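Visiting the Lonura Robotics Workshop: Frequently Asked Questions

Our open afternoons run from February through the end of the school year. These are the questions we get most often by phone and e-mail. If yours isn't answered, write to the front desk and Saron Dinsa will get back to you.

Planning your visit

Do I need to book?

Yes. The demonstration room holds 14 visitors at a time and we stick to that number. Book through the form on the Visits page. You will get an e-mail with your start time and a map. If you don't see it, check your spam folder before booking again.

What does it cost?

Nothing. Groups from schools and clubs are free too, but need to be booked by an adult who will stay with the group.

How long does it last?

Two hours, including a short break. The first part is a talk with slides, the second part is in the demonstration room. If you only want to see the robots, you can join at the break. Tell us on the form so we don't hold the start for you.

Is there a minimum age?

Children must be at least 9 to go into the demonstration room. Younger brothers and sisters can wait in the lobby with an adult. There is a table with building blocks and some books, but no staff to watch them.

Where do I park?

Use the Amundsen Street lot behind the building. The spaces by the loading door belong to Hondumen, our neighbors, and they do have cars towed. The 2 bus stops across the street.

Is the building accessible?

The lobby, restrooms and demonstration room are all on the ground floor. The talk is held upstairs and there is an elevator. Tell us if you need a seat during the demonstration, as most people stand.

What should I wear?

Closed shoes. Tie back long hair and leave scarves and lanyards in the lockers. We have safety glasses in adult and child sizes, and they fit over regular glasses.

The demonstration

What will I see?

Small industrial arms doing pick-and-place work. The usual task is moving wooden blocks from one spot on the table to another. An operator explains each step before starting it. Later in the session we change the surface the blocks sit on and go through the same task again.

Why wooden blocks?

They are cheap, they don't roll, and it doesn't matter if one gets dropped. We used empty bottles for a while and spent too much of the session chasing them. Blocks also come in different sizes, so the operator can talk about how far the fingers need to open.

Are the robots running by themselves?

Partly. Some moves are taught in advance by the operator and played back. Others are driven by hand from the pendant, one small step at a time. The operator will say which is which. If you're not sure, ask.

Can I drive the robot?

At the end of the session, if time allows. Visitors take turns with the pendant, at reduced speed, with the operator standing next to them. We go in the order names were signed at the door. We can't promise everyone a turn in a full group.

Is it safe?

Stay behind the yellow line on the floor whenever the arms have power. The operator shows everyone the emergency stop before anything moves. If you see something that worries you, say "stop" out loud. You won't be in trouble for it, even if nothing was wrong.

Is it noisy?

Not very. The arms make a low whine when they move and the grippers click. The air compressor in the next room comes on now and then and is louder. Ear protection is available if you want it.

Why do you change the surface under the blocks?

It gives us a way to talk about how much the background matters. A person picks up a block the same way from a plain table or a patterned one. A camera system may have a harder time with it.
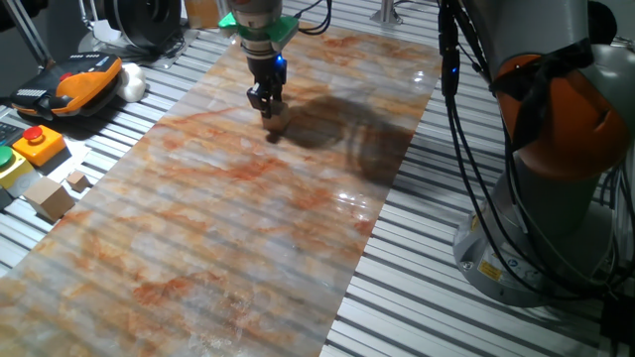

A glossy marble pattern has a lot going on: rust-colored veins, bright reflections, and the shadow of the arm itself lying across the sheet. Light wood against cream and gray is also a weaker contrast than you might expect from where you're standing. The operator talks through these points at the table and takes questions. If you have done any work with cameras yourself, this is the part to stay for.

What is the handheld unit with the orange case?

The teach pendant. It is used to move an arm, save positions and start a program. Please don't pick it up unless the operator hands it to you, even if it is just lying on the table.

What do the red and green buttons do?

The red mushroom button on the yellow box is an emergency stop. The green one is used by the operator when starting up. Neither is for visitors, with the exception that anyone may hit the red one in a real emergency.

Can I take photos?

Yes, without flash. Flash bothers the cameras and the operators. Please don't photograph other visitors' children. Video is fine for personal use.

Can I bring something for the robot to pick up?

No. We get asked this a lot. The grip settings are checked beforehand for the things we use.

After your visit

Is there anything to take home?

A printed sheet with the main points of the talk and a short reading list. Teachers can ask for the Trakora worksheet set, which has three classroom activities that don't need a robot.

How many people have visited?

2,451 as of our last count, school groups included.

Do you offer jobs or internships?

Sometimes. Openings are posted on the Work With Us page. The operators can tell you what the work is like but can't take applications.

I left something behind. What do I do?

Call the front desk. We keep lost items until the end of the following month. Most of what turns up is water bottles and gloves.

What if I need to cancel?

Use the link in your confirmation e-mail. There is usually a waiting list, so please cancel even if it's the same morning.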